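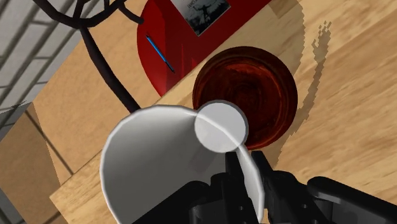

Ticket 275: kitchen wifi keeps dropping
Opened by: Oisín Keogh
Status: waiting on me, apparently

Hi again! So the Itport router is still kicking everything off in the kitchen, usually right when I'm trying to play the radio while cooking (the hallway is fine, the bedroom is fine). It can be out for up to 11 minutes and then it just comes back by itself.

Step 1. Restarted the router and left it unplugged for a bit, like you asked. Good for one evening, then the same thing.

Step 2. Switched to channel 11 and stood by the table with the tablet for ages. Two bars, same as before! 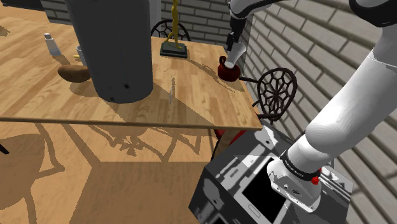 Step 3. Moved the extender out from behind the fridge. Four bars now, but it dropped again at breakfast. Firmware says 2.24, is that the newest? Should I try the Bristgate one next?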